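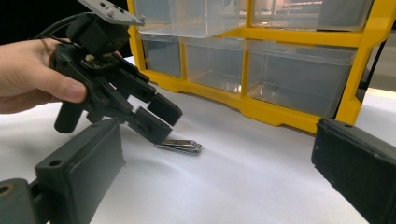

Section 2. Setting up the small-things station

By now you should have a table you can leave clear and a drawer organizer, the kind with see-through drawers. If you skipped the Before You Start page, go back and read it, it's short. I'll wait.

I'm Tomomi Wada, and I wrote the Kodgate home sorting guide after years of owning five pairs of tweezers and never being able to find one. Nail clippers were even worse. They'd be in a coat, in the car, at the bottom of a bag I hadn't used since January. So this section is all about the little grooming and mending things: clippers, tweezers, files, safety pins, thread, spare buttons, that sort of stuff. Medicines and batteries get their own sections later, please don't mix them in now (I know it's tempting when the bag is already open!).

What you'll need

A drawer organizer with clear drawers
A light-colored tabletop, or a white sheet to lay over a dark one
A soft dry cloth
Paper labels and a pencil
A small dish for things you can't decide on

A note on color: I like a bright organizer, and yellow is my favorite because it's easy to spot from across the room. Clear drawers matter a lot more than the color of the shell, though. If you already own a solid-front one, use it and just label it well.

2.1 Placing the organizer

1. Put the organizer at the back of the table, drawers facing you.

2. Leave open tabletop in front of it. You want room to pull a drawer all the way out and set it down, with space left over for the thing you're sorting.

3. Pull out each drawer and wipe it inside and out. Let the drawers dry if you used anything damp.

4. Slide them back in one at a time and check that each one runs smoothly. If a drawer sticks, take it out and look for a crumb or a bit of old label in the track. That fixes it almost every time in my house.

Caution: Small plastic drawers usually don't have much of a stop at the back of the track. Keep a hand under the drawer when you pull it out, or you'll be picking pins out of the rug. I speak from experience.

2.2 Sorting one thing at a time

5. Take a single item and lay it flat on the open part of the table, away from everything else. A small shiny clipper on a white surface is easy to see, and the same clipper in a heap of hair ties is hopeless.

6. Look it over. Close the lever on clippers, put the caps back on anything pointy, fold up anything that folds.

7. Decide: keep, give away, or dish. The dish is for things you need to ask somebody about. Try not to let it fill up - mine did the first time and I basically had a second junk drawer.

8. Put the keepers straight into a drawer before you pick up the next item. Don't make piles. I know piles feel faster, and I made piles for years, but they spread.

Tip: Work from the most-used things to the least-used. Nail clippers go in early so they end up in a drawer you can reach without stretching.

2.3 Which drawer gets what

There's no official order, but this one has held up well for me, and my sister at Brondum uses the same one with hardly any changes.

Top drawers: nail clippers, tweezers, files
Middle drawers: needles, thread, safety pins
Lower drawers: buttons, hooks, spare laces, the odd bits you'll need twice a year

If you have little kids, flip it so the sharp things are on top and up high, and move the whole organizer onto a shelf when you're done.

Caution: Needles and blades go in a lidded tin or tube inside the drawer, never loose. You'll be reaching in without looking one of these days.

9. Write your labels in pencil first. Live with them for a while and then ink them. My first set said "misc" on two different drawers, so that tells you how that went.

10. Stick the labels low on the drawer fronts so you can still see what's inside.

2.4 If something goes wrong

The drawers tip forward when open. Too much weight up top, or more than one drawer out at once. Move the heavy items down and open one at a time.

You can't see small metal things on your table. Try the white sheet, and move your lamp to the side so you're not squinting into the glare off the chrome.

Clippers keep going missing anyway. Buy a second pair for the bathroom and let the first pair stay in the drawer. I fought this one for a long time and the second pair won.

Everything fits but you hate opening it. The drawers are too full. Take out whatever you haven't touched lately and run it through step 7 again.

Once the labels are on, leave the station set up overnight before you move on to Section 3, where we do batteries and cords. You'll find stray bits in your pockets by morning, and they can go straight in.

Section last updated 7 Apr 2021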